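Stumthorpe Play Foam — Sorting Line Walkaround, Green Belt
Checked by: Kirsty Harawira
Second check: Dardo Saavedra
Month: July
Start of shift, before the first full tray goes on

1. Guards and stops

Side guards fitted and latched: OK
Emergency stop, infeed end: OK, belt halted right away
Emergency stop, outfeed end: OK
Pull cord full length: OK, but the slack is close to the limit. Dardo has a ticket open, number 347.

Comment: The new cord brackets are great! You can reach the cord from the packing side now without leaning over anything, and everyone on the early shift noticed.

2. Floor and access

Walkway clear on both sides: OK
Foam scraps swept up: NOT OK at first look, OK on recheck
Step at bay 6 secure: OK
Drain cover flush: OK

Comment: Scraps had drifted under the return roller again. Small bits, easy to slip on. Please give that corner a proper sweep at the end of the shift too, it only takes a minute and it makes such a difference in the morning.

3. Motor and drive

Cover screws present: OK, all tight
Unusual noise: none
Belt tension: OK
Tracking: OK at both ends, well inside the marks
Hours on the meter: 958

Comment: Tracking has been lovely ever since the Costigan roller went in. I used to nudge it twice a week and now I just look at it and walk on.

4. Belt surface and test block

Fraying at the belt edges: none found
Joint lying flat: OK
Oil or water on the belt: none found, wiped a patch by hand to be sure
Test block placed: OK, light purple foam
Glare at the checking spot: NOT OK, see comment

Comment: The light coming off the belt is strong right beside the block. It washes the green out to white in two streaks, and a pale scrap lying there would be very easy to miss. The block itself has some dark dents low on one face and faint scratches on top. Fine for a test piece, but please don't pack it.
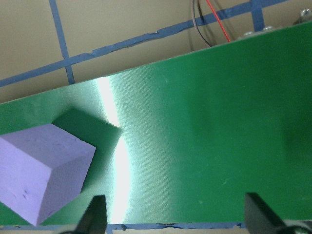 5. Lights and signs

Overhead lights working: OK
Angle of lamp over checking spot: needs changing, Dardo to try the Zillport shade first
Lockout sign at panel: OK
Hearing protection sign: faded, new one ordered

6. Sign-off

Line may run: YES
Open items: pull cord slack, lamp angle, sign
Next walkaround: same time, start of next shift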